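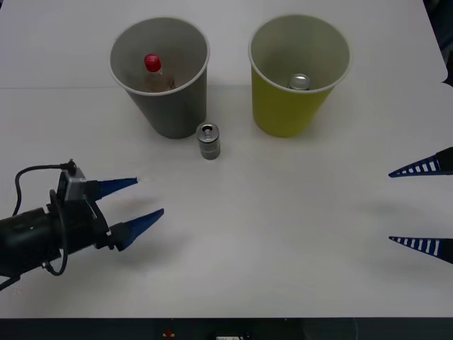
How many cups are in one sleeve, and can I order only one sleeve?
One sleeve has 50 cups and you can order a single sleeve in any color. The full carton is cheaper for each cup, so for an office or a school event we advise the carton.

Kosska Paper Cup, 400 ml

The Kosska cup is our most ordered size for cold drinks. It is made by Jeon from thick single-wall paper, and the rim is rolled tightly so it does not become soft when someone drinks slowly. Please do not use it for boiling water. For coffee and tea we have the double-wall cup Vindano, on a separate page.

Item number: 406
Capacity: 400 ml to the rim
Weight of a full carton: 499 pieces of the old type weighed more than the new carton of 500, so shipping is now a little cheaper
Base: flat, stands well on a tray
Lids: Tratamlow flat lid, item 205, sold separately

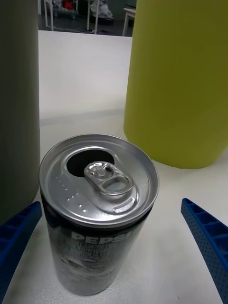 The cup takes one regular can of soda with space left for ice. If you use the dome lid from another maker, please test one first, because the rim of the Kosska is a bit thicker than usual and some lids do not close fully.

Storage: keep the sleeves closed and away from the floor. In humid months the cups can stick together. Turn the sleeve gently and they will come apart.

Delivery: orders received before 2 p.m. leave our warehouse the same day. In December please allow two more days.

For printing with your logo, write to Yoon-hee Song in our sales office. She will send you the template and the price. The minimum for printed cups is four cartons, one design per order.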